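Folding raglan shirts so the sleeves stay put

Dendley Home Forum > Laundry and Closets > Folding

hollberg_attic
Joined: December
Posts: 992

I have a drawer of long-sleeved raglan shirts and I can't get them to sit flat. Regular T-shirts are no problem. With a raglan there is no shoulder point to fold on, because the seam runs from the collar down to the underarm, and whatever line I pick the sleeve bunches up at the top. By the time the shirt is in the drawer one cuff has come out the side. How do you do yours?

pinfold
Posts: 2000

Face down, smooth the body, then bring one side in to the middle. Lay that sleeve straight down along the body so the cuff points at the hem. Same on the other side. Then fold up from the bottom in thirds. The seam doesn't matter if you ignore it and fold on a line straight down from the edge of the collar.

tub_and_wringer

I don't agree about ignoring the seam. On a thick shirt the sleeve is widest right where it meets the body, and if you fold through that you get a lump under the collar. I fold the sleeves across first, on the seam, with the shirt face up. Then the sides.

pinfold
Posts: 2000

Face up leaves the sleeves on the front of the shirt. When you open it there is a line across the chest.

tub_and_wringer

Only if it sits there for a month. Mine get worn.

hollberg_attic
Posts: 992

I tried both last night on a Drandivik cotton one. Face down was neater but I had trouble with the cuffs. They are long enough to stick out past the hem after I lay the sleeve down.

pinfold
Posts: 2000

Turn the cuff back up on itself before you do the thirds. Or run the sleeve at a slant so it uses up some of the length. I do the slant on my Barbosa shirts, which have very long arms.

quietdrawer

The slant works but do one sleeve at a time. If you throw both over at once they cross and you have four layers in one spot. I put the first one down, press it flat with my hand, and only then pick up the second – and I hold that one by the cuff, not the elbow, so the twist comes out before it lands.

tub_and_wringer

Holding by the cuff stretches the ribbing. I would take it halfway up.

quietdrawer

It's a shirt sleeve, it weighs nothing. I have done it this way for years and my cuffs are fine.

hollberg_attic
Posts: 992

What about the collar? Mine stands up in a loop and then gets squashed in the drawer.

pinfold
Posts: 2000

Flatten it first, before any of the sleeves. Tug the shoulders apart a little and the neck lies down by itself. If you leave it until the end you have to undo half the fold.

quietdrawer

Agree with pinfold on the collar. Gray and rust raglan on the white table, first sleeve down on the slant with the cuff a bit past the hem, second one held by the cuff. The neck still needs flattening on this one.
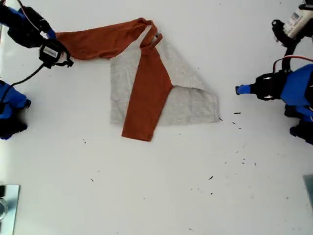 tub_and_wringer: I'd still go back and fold on the seam, but I'll try the slant on a thin shirt and see whether the lump goes away.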